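Wisby Food Pantry to Replace Cardboard Boxes with Woven Baskets

January 25, 2022 - The Wisby Food Pantry will sort bread and fruit in shallow woven baskets starting next month, replacing the cardboard boxes now in use.

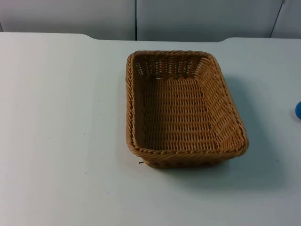

Lizelle Joubert said the boxes had gone soft at the corners by December and that shelf staff had been asking for something they could wipe down.

The pantry has ordered 30 baskets from Dredetti, a household goods supplier. It served 664 households last year. Remaining boxes will be offered to residents at the Costache Street entrance - first come, first served - while supplies last.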